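30 August 2021

My second month in Clenstead is finished, and I want to write some lines before I forget how it was.
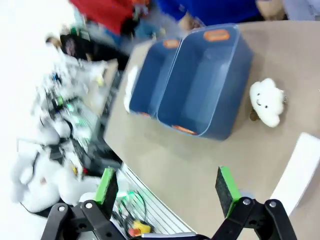

The little smiling cloud, on the table next to the blue bin.

In the morning I went to the bank on Hayes Street to ask about my deposit. The landlord of the old apartment in Pralard still keeps it, 2,050 in total, and he answers my letters very slowly. In July he wrote that he must deduct 80 for cleaning the oven. I cleaned this oven myself for two evenings! Áine Dunne says I should not accept it, and she helped me to write a polite but firm answer. She crossed out the word "unfortunately" in three places. I have sent the letter and now I wait.

After the bank it rained, so I walked home under the trees by the canal. I still go the wrong way at the bridge sometimes. The bakery there makes a dark bread with seeds which is almost like the bread in Biltau, only a little sweeter. I bought one loaf and ate the end of it before I reached the door, as I did when I was a child and my mother was angry about it.

In the evening I tried to cook the bean soup. I did not have the right paprika – the one from the shop here smells of nothing – and I put too much salt. I ate two plates anyway. The upstairs neighbor was practicing the same song on the piano again, and I think he is getting better in the middle part. The end is still difficult for him.

I called my sister late. She asked if I am homesick and I said no, then we talked for one hour about the plum trees and who will pick them this year. Probably our uncle, with his bad knee.

Tomorrow I must buy stamps, and ask about the library card.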